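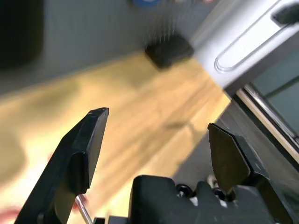
A light wooden tabletop, with the grain still showing.

Search this site Search Go

Leave the Table Bare
By Kathleen Hennessy
Sunday
4 min read

My sister-in-law sold her dining table in March and put a desk in its place. She eats at the kitchen counter now, standing up, and says she doesn't miss it. I believe her. I still think she made a mistake, and I think a lot of people who keep their tables are making a smaller version of the same one.

A table is the only piece of furniture in most homes that has no set job. A bed is for sleeping and a stove is for cooking. A table will take homework, taxes, a sewing machine, a sick houseplant or a dinner for six. It can only do that if the top is clear when you need it. Mine wasn't clear for most of nine years.

When we lived on Corrigan Street, our table held the mail. It also held the things that were going upstairs, the things that were going back to the store, and a ceramic bowl that was supposed to hold keys and held batteries. We ate at one end. When people came over, I moved the pile to the bed, and after they left I moved it back. I did that for years and thought of it as tidying.

The usual advice is to buy something. A tray, a basket, a wall organizer with slots. I bought the organizer. The slots filled up and the table filled up too. Storage is fine for things you have decided to keep. Most of what lands on a table is there because you haven't decided anything, and a slot doesn't change that.

What worked for us was dull. The table gets cleared before bed, every night, down to the wood. No runner, no centerpiece, no fruit bowl. Whatever is on it has to go where it lives, and if it doesn't live anywhere, it goes in the trash or the donation bag by the door. It took most of an hour the first night. Now I do it while the kettle heats.

I left out the centerpiece on purpose. Araceli Ocampo, my neighbor, disagrees with me on this and has told me so several times. She says a bare table looks like a table in a rental. She keeps a cloth on hers and a pot of something green in the middle, and her house is nicer than mine. But the pot at my house was where it always started. One envelope would lean on it, then another. Things collect around an object in a way they don't collect in the open, and I have watched it happen enough times to give up on flowers in that room. They go on the windowsill.

I feel the same way about covers. People pay good money for a wood table and then hide it under vinyl to protect it. I did the math on ours once. We paid $400 for it secondhand, and it has been in use long enough that a scratch costs me nothing. I wipe spills up when I see them. I use a trivet. If the finish wears down, it can be sanded and oiled, and that's a weekend's work. In the meantime I get to look at the grain when the sun is on it.

There is a fair objection here, and it's about space. If the table is the only flat surface in a small apartment, telling someone to clear it nightly can sound like advice from a person with a spare room. I don't have one. We moved to a smaller place in Bercombe two years ago, and the table is a desk from eight until five. The work things go into one box at the end of the day and the box goes under the bench. In a small place I find the rule matters more, as there is no second table to retreat to.

I can't say it has made us better people. We still argue about whose turn it is to cook. But my son does his reading there now without being told, and last week he spread a whole map out flat and left nothing hanging over the side. When he was done he folded it up, badly, and took it back to his room.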